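关于我们

Lachance 是一间小型的家务技能学校,也是一间店。我们教人洗衣服、叠衣服、收拾房间。学校的创办人是 Polyxeni Athanasiadis。她来到这个城市的时候中文说得不好,第一份工作是在 Sornport 旅馆的洗衣部。她在那里工作了很多年,然后决定自己开课。

现在我们有三位老师。Polyxeni 教衣物分类和洗涤,Mpho Van der Merwe 教叠放和收纳,我(Nga Đỗ)负责初级班,也写这个网站的文字。中文是我的第三种语言,如果有写得不对的地方,请您来信告诉我,我会认真改正。

我们的课程

初级班从一个篮子开始。学员先学习把篮子里的布一件一件拿出来,看清楚颜色和料子,再决定放到哪里。这个练习看起来很简单,可是很多学员对我们说,以前在家里都是把所有的东西一起倒进洗衣机。我们用的篮子是白色塑料的,侧面有开口,空气可以通过。篮子放在矮的木台面上,拿东西比较方便。教室铺灰色地毯,所以上课请换软底的鞋。 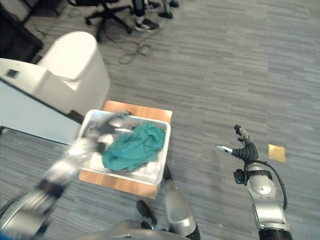
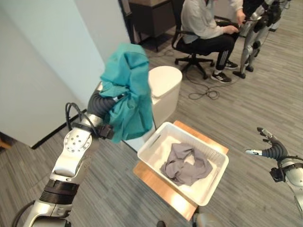
白色篮子与青绿色的布,灰色地毯教室

中级班的内容是毛巾、床单和衬衫的叠法。床单最难,特别是四个角有松紧带的那一种。Mpho 老师会陪您反复练习,请不要着急。高级班每年七月开一次,学习换季衣物的整理,还有小房间的收纳计划。

费用和报名

初级班的学费是 352 元,中级班 540 元,高级班 1000 元。学费已经包括教材和练习用的布,您不需要自己带东西。如果您想带家里的衣服来问老师,也很欢迎,但是请先洗干净。

报名请和 Florence Dhillon 联系,她在前台工作,上午和下午都可以接电话。如果您错过了一节课,可以在下一期补上,不另外收费。

我们的店

店在教室的楼下,卖篮子、衣架、晾衣夹和 Vurklow 牌的棉布袋。学员买东西可以打九折,请给店员看您的听课证。篮子如果把手坏了,可以拿回来,我们替您看一看能不能修。

本页更新于 2020/4/11。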